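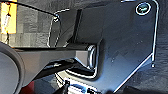
Dark gray metal plate with a round badge near one corner.

Nonstick Coatings and "Lifetime" Pans: Your Questions

Updated December 2025

Do I need to replace my nonstick pan every year?
Probably not. That advice tends to come from people who sell pans. Replace it when food sticks in the middle no matter what you do, or when the coating is flaking. A pan used for eggs twice a week will outlast one that gets a nightly steak.

The box says "lifetime warranty." Whose lifetime?
Good question, and the box rarely answers it. We read the Belidance warranty in September. It covers defects in workmanship, then excludes scratches, stains, discoloration, overheating and "loss of release." Loss of release means food sticks. Take that out and there isn't much left to claim for. You also pay shipping both ways.

Is a $179 pan better than a $30 one?
Heavier, usually, and it heats more evenly. The coating on top wears out all the same. We bought the Steltodora at $179 and the Hutchins at $30 and cooked on both. The Steltodora browned onions better. We can't see that it earns the extra money unless you care a lot about onions.

What about ceramic?
Ceramic coatings are sold as the cleaner choice. They often lose their slickness sooner, and "ceramic" on a label tells you very little about what was sprayed on. Ask the maker. See if you get a reply. Zosby sent us a brochure.

Can I use metal utensils if the label says I can?
You can. Then read the warranty, where scratches are excluded.

Does seasoning spray bring a worn pan back?
No. It leaves a sticky film that bakes on and makes matters worse. Put the can down.

Is the dishwasher all right?
"Dishwasher safe" means the maker expects the pan to survive. Hand washing takes a minute and is easier on the finish.

So what do you cook on?
Cast iron or carbon steel for most things, and one cheap nonstick pan for eggs. We wouldn't spend more than $50 on that one.

Do you take money from any of these companies?
No. We pay store prices and keep the receipts.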